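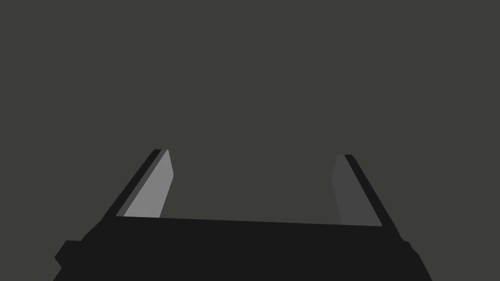

Simulated wrist view with an empty gripper and a plain background. The inner face of the left finger is lit more brightly than that of the right.

Demonstration gathering (robot learning)

By Kenna Drummond
Last edited in January

Demonstration gathering is the recording of example motions from which a learning system is trained to control a robot. Each example, called an episode, pairs what the robot senses with the commands it is given at the same moment. Episodes may be gathered on a physical arm, in a simulator, or both.

Methods

In teleoperation, a person steers the arm with a hand controller or a second, smaller arm. In scripted gathering, a planner that knows the exact position of every object produces the motion. Scripted episodes are cheap but tend to be uniform, and a system trained on them alone often does poorly after a small error.

The Kulelar set, gathered in the Cenemel simulator, contains 3405 episodes over 57 tasks. Of these, 300 are corrections, in which the operator takes over from a trained controller partway through a task. Commands and joint positions are stored at every time step along with the wrist view.

Wrist views

A camera that moves with the hand keeps the fingers at a nearly fixed place in the picture. Objects and work surfaces may be absent from the view, depending on where the hand is pointed. Such steps carry little information about the task, and a wrist view is therefore often paired with a fixed outside view. Simulated wrist views also lack most of the noise and blur of a real lens. Lighting and background color are commonly varied between episodes to reduce this gap.

Filtering

Failed episodes are usually labeled and kept apart. The Skarka format allows three labels: complete, failed and abandoned. Long pauses at the start of an episode are trimmed, as a system may otherwise learn to stay still.

See also: Hwang replay test; Imitation learning; Teleoperation

Comments

rk_dunmore: Does the trimming apply to pauses in the middle of an episode too?

K. Drummond: Only at the start. Pauses before a grasp are left in.

tolly: The Skarka section could use the file layout.

Contact | Copyright Robot Learning Reference | Back to top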